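Drandby Supply – Warewashing and Tray Return

Square Peg Rack, Gray, Open Top

The square peg rack is a general-purpose rack for plates, saucers, bowls and serving trays. It is supplied to staff canteens, school dining rooms, community kitchens and small cafés, and may be used on the counter at a tray return point, in the dish room, or on a shelf for storage between meals.

Drandby has stocked this pattern for 7 years. The current version replaces the earlier Pudside rack, and the two may be used together in the same kitchen.
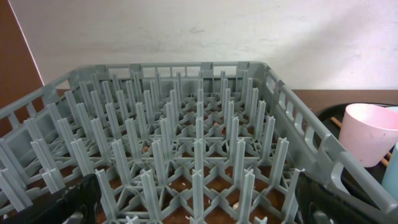 Square peg rack, gray: interior pegs and open lattice base.

Construction

The rack is molded in blue-gray plastic. Upright pegs stand in diagonal rows over the whole floor area, joined at the base by a lattice of thin ribs. The floor is open between the ribs, which allows water to drain and lets crumbs drop through to the surface underneath. Buyers who intend to use the rack on a counter should plan to wipe down that surface at the end of each service.

The walls are low and carry rows of rectangular openings. Raised tabs along the top edge give the rim a notched outline.

Loading

Plates are placed on edge between two rows of pegs, all facing the same direction. Shallow bowls may be loaded in the same manner, tilted forward so that water does not collect in the foot. Deep bowls take up more than one row. Cups and glasses are better served by a compartment rack – see the Flarnum range – although a few cups may be placed upside down over the pegs when a kitchen has only one type of rack in service.

Flatware should not be loaded loose. Small pieces pass through the openings in the floor and may be lost in the machine. Use a flatware basket set inside the rack.
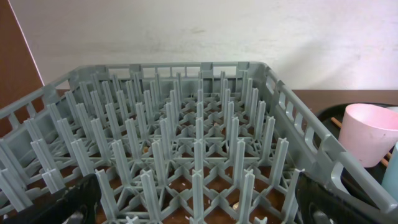 Can the rack be used for large trays?
Trays may be stood on edge along the diagonal rows, provided that they clear the door or hood of the machine. Measure the height of the opening before ordering. Trays that are too tall should be washed by hand and left to dry in the rack.

Use at a tray return point

Many customers keep one or two racks on the return table so that dishes can be sorted as they come back. The following order of work is recommended for small kitchens without a conveyor.

Remove paper cups, napkins, wrappers and disposable chopsticks from the tray and place them in the trash. Empty any remaining drink into the sink or a liquids bucket first.

Scrape plates and bowls.

Load plates into the rack, starting at the back row.

Wipe the tray and stack it, or set it aside for washing if food has been spilled on it.

Paper left on a plate is the most frequent cause of blocked filters reported to our service desk. Staff should check under crumpled napkins, where small wrappers are easily missed.

Supply and ordering

Racks are sold singly and in packs of 2. The order code is DR-94 for the gray peg rack. Racks ordered before noon are normally shipped the next working day from the Pudside warehouse. Unused racks may be returned within 90 days of delivery in their original packing.

Matching dollies, lids and extenders will be added to the range in September. Customers who hold a service contract with Drandby may order replacement racks through the contract at the agreed rate.

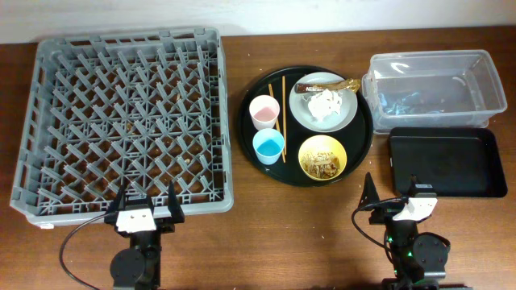
By the Drandby Product Information Desk
Updated July 16, 2026

Setting up a sorting table

A plain wooden table of ordinary working height is suitable for light use. The rack should stand at one end, with the incoming tray in the middle and a bin for reusable items at the other end. A clear plastic bin is preferred, as its contents can be checked without lifting them out. Round and rectangular trays should be stacked separately.

Wood should be sealed, and a drip mat is advised under any rack that is loaded with rinsed dishes. Leave enough room between the rack and the tray for a plate to be scraped without reaching across.

Care

Rinse the rack after the last load of the day and turn it over to drain. Food particles caught where the ribs cross can be loosened with a soft nylon brush. Do not use wire brushes or scouring powder. A rack with broken pegs should be withdrawn from service, as the broken edges can scratch glazed dishes.

Related items: Flarnum compartment rack; Pesonen flatware basket; Pesonen drip mat.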